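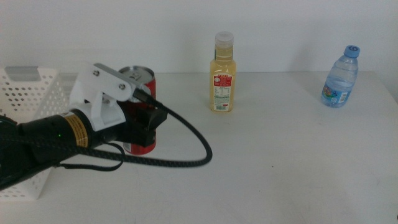
Anstead Folding Utility Table, White

A table is four legs and a flat part, and the industry has spent a long time getting at least one of those wrong. The Anstead is our attempt at all five. It opens in the time it takes to say "where do you want this," stays open until told otherwise, and folds flat enough to live behind a door you don't use much.

We sell it to people who need a second surface and have run out of first ones. Sewing, taxes, seed trays in February, the jigsaw puzzle that has held the dining room hostage for weeks. It has also been bought for a great many Thanksgivings, where it gets a cloth over it and the younger cousins around it.

Specifications

Height: 28 inches
Top: smooth white, wipes clean
Rated load: 300 pounds, spread evenly
Legs: powder-coated steel, folding, with locking collars
Feet: gray rubber, replaceable
Assembly: none
Carry handle: one, on the long side

About that rated load. It means 300 pounds of books, paint or potatoes laid out across the top. It doesn't mean one brother-in-law changing a light bulb. Our workshop lead, Syahrul Ismail, has had the Anstead up to almost 450 on the test floor, and he would like it known that he did this so you wouldn't have to. The warranty agrees with him.

Choosing between the Anstead and the Clendness

The Clendness is the bigger sibling. It is rated for 400 pounds, it has a center brace, and it weighs what you'd expect from that sentence. If the table is going to be set up once and left there, buy the Clendness. If you'll be carrying it up from the basement every other weekend, buy the Anstead and spend the difference on your back.

Both share the same top and the same feet, so spare parts fit either one. The Abera bench tucks under both. The Abera stool also fits, although tall people have written to us about their knees.

Setting it up

Lay the table face down on something soft. Swing out each pair of legs until the collar drops, then check that it really has dropped – you should hear a click and feel slightly pleased. Turn the table over with a second person if one is available. Lift, don't drag. The feet are rubber and will complain all the way across a hardwood floor.
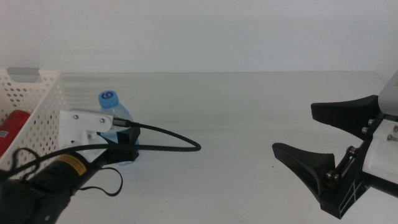
Can I put a hot pan straight on the top?
Please use a trivet. The top copes with a mug of coffee all day long, but a pan fresh from the oven will leave a mark, and heat marks aren't covered.

What takes off permanent marker?
Rubbing alcohol on a soft cloth, then soapy water. Skip scouring pads, which remove the marker along with the finish.

Will it stay outside?
For an afternoon, sure. For a winter, no. The legs will put up with damp longer than the hinges will.

Cleaning and care

Dish soap and warm water handle most things. The Flalonness surface spray we sell alongside it handles the rest and smells faintly of lemons, or of someone's idea of lemons. Put a drop of light oil on the hinges once a year, or whenever the squeak starts to get on your nerves.

Shipping and returns

Ships flat in one carton. Keep the carton until you're sure. Returns are free if the table is clean and the feet are still on it; replacement feet come in sets of four and are listed under Spare Parts.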